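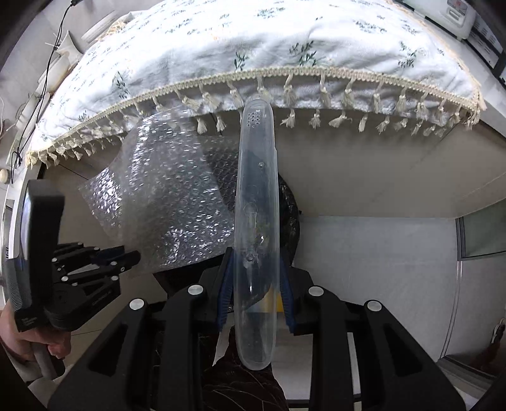
Trestham hits its 3,000th episode in October and I cannot be the only one who has started going back over every scene for clues! The cast list for the ferry week is out, the landlady is in all of it, and the baker is in none of it after the first night, so I'm calling it now: he goes over the side and she knows why. My whole theory rests on the hidden letter. Remember when she rolled it up and shoved it into one of those long narrow plastic cases with rounded ends, the cloudy sort with a cluster of little round vent holes near one end? You can half see through them, and it went straight under the sink at the Ormsby Arms where anyone hunting for bleach could find it. The plumber was under that sink for a whole scene last week. He KNOWS. Tell me I'm wrong, or better still tell me I'm right.

Posted by teatimetelly, May 3, 2024

You're right about the plumber and wrong about the baker. They would not kill him off in a milestone week when he's in the middle of the adoption story. My guess is he misses the ferry, everyone thinks he was on it, and he walks into the pub two episodes later with a black eye. I'd love that. The door swinging open, the music stopping, landlady drops a tray of glasses.

Posted by gravyboat_30

Oh not the tray of glasses again, she did that when her sister came back :)

I do think there's something in the letter though. We've only ever seen the first line of it and we've never been shown who signed it. Everybody assumes it's from the ex-husband and I've never understood why, as the handwriting is nothing like the birthday card from the Christmas before last.

Posted by Marmaladeskies

Marmaladeskies wrote:
the handwriting is nothing like the birthday card

Went and checked. You are so right, the card has those big loopy capitals and the letter is all cramped up. How have I watched that scene so many times and missed it!! So who is it from? The harbourmaster writes in block letters, we've seen his logbook. That leaves the doctor, and the doctor was in Nevholm the summer it was meant to be written.

Posted by teatimetelly

I'm going to be the misery here. It's a soap. Props get made by different people on different days and I very much doubt anyone sat down and matched the handwriting. The same show gave the chip shop a new staircase between two episodes. I like a theory as much as anyone but I wouldn't hang a murder on it.

Posted by oldpiermaster

The staircase was the old producers. Since the new lot took over they have been so careful, it's been a joy. Look at how the red scarf came back after seven months and it was on the right peg and everything.

Posted by Marmaladeskies

Fair point on the scarf. I'm still not having it on the handwriting.

Posted by oldpiermaster

Can I ask a daft question, I only came over from Fullen when they moved it to the late slot. Why is everyone so scared of the ferry? Somebody mentioned it in the cafe on last night's episode and the whole room went quiet.

Posted by lemoncurdle

Not daft at all, and welcome! You've got such a treat ahead of you. The ferry story is from before the gap year, when the old boat went down off Nevholm with the first landlord on board. It ran for 30 episodes and it's still the best thing they've ever done, I was in bits. The landlady found out about the second family at the memorial, in front of everybody, with a sausage roll in her hand. If you can find those episodes watch them in order and don't read any of the old threads on here first, they give the lot away.

Posted by gravyboat_30

Agree with every word, apart from "best thing they've ever done". The flood was better. The flood had the horse in the launderette.

Posted by oldpiermaster

THE HORSE. I'd forgotten the horse!

Right, predictions so we can all be smug or sorry in October. Mine: doctor wrote the letter, plumber has read it, baker goes overboard on the first night and is found by the harbourmaster. I'm 100 per cent on the plumber and wobbly on the rest.

Posted by teatimetelly

Baker lives. Plumber tries a bit of blackmail and makes a mess of it, as he does with most things including the pub sink. Letter is from the first landlord, who got off the old boat and never told a soul.

Posted by gravyboat_30

gravyboat that has given me actual goosebumps. If he's alive I will scream the house down. I'm changing mine to yours, except I think he's been living in Nevholm this whole time - it would explain why she won't go there, even for the wedding.

Posted by Marmaladeskies

He was buried. We saw the coffin. But put me down for the doctor, and a new staircase.

Posted by oldpiermaster

Started the ferry episodes last night and I've done four already. No spoilers please but is the dog all right?

Posted by lemoncurdle

Dog is fine. Keep going!

Posted by gravyboat_30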